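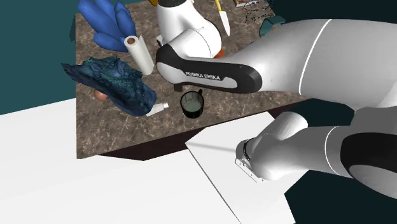 A crowded countertop in simulation, with a Franka Emika arm reaching over it.

House rules for messy counters

20 July 2025 | 14 comments | 31 shares

I promised last time that I'd write up our scene rules, and then a bunch of you wrote in asking for them, so I guess I can't put it off any longer! For anyone new around here, I look after the simulated kitchen and workbench scenes for the Tillard project, which means I spend my days putting virtual junk on virtual counters and then arguing about whether it's the right kind of junk.

We have 7 rules now. I'm only going through the ones that get me the most mail (the full list is in the Tillard handbook, under Scenes, and yes, I know the search box there is terrible).

First, write the clutter down before you run anything. Every scene gets a saved layout and a seed number, and both go in the log along with the result. We used to save just the seed. Then we updated the physics settings in November and the same seeds started giving us different piles, and I lost most of a week trying to rebuild a scene that had looked perfectly ordinary at the time. So now it's both, always, even for a quick test. Especially for a quick test, because those are the ones that end up in somebody's slides.

Second, overlap is allowed, but overlap inside a solid object isn't. Things can lean on each other, a paper towel roll can tip, a little tube can be half tucked under something bigger. That's what a counter looks like at my house! What we don't want is two objects sharing the same space, because the simulator will eventually notice and fling one of them at the wall. We let every layout settle for 100 steps before the clock starts, and if anything is still sliding after that, the layout gets tossed and drawn again.

Third one, and this is where the grumbling starts. Sharp things count as sharp. If there's a knife anywhere on the counter, the scene gets the knife tag, and the arm has to keep its slower speed limit for the whole run, even when the job is picking up a mug at the other end. I've heard every version of "but it's a simulation, nothing bleeds." Sure. But the habits we build in there are the ones that get carried over to the real bench, and I'd like them to be boring and careful by the time they arrive. The folks at Flokach do it differently and only slow down near the blade. We talked it over on a very long call and agreed to disagree.

Fourth, don't tidy up for the camera. If the arm blocks half the counter from where you're viewing, leave it that way and add a second view if you need one. I went back through 154 of our older scenes this spring, and 103 of them had been nudged so the target object sat nicely in the open. No wonder our success numbers looked so cheerful. Those scenes are still in the archive with a warning label on them, and please don't use them in a comparison with newer runs.

Oh, and names! Call an object what it is in the asset list, even when the texture swap has made it look like something else entirely. I've had reports come in about "the blue rock thing," and I love them, but I can't look that up.

The Gomness group is borrowing our rules for their drawer scenes, with a few changes for doors and hinges, and Villa has asked for a one-page version to stick up in the lab. I'm working on that one now. If you have a rule you swear by, or you think the knife tag is silly, hit reply and tell me. I do read them, it just takes me a while.

Back to top | Contact the newsletter desk | © 2025 Tillard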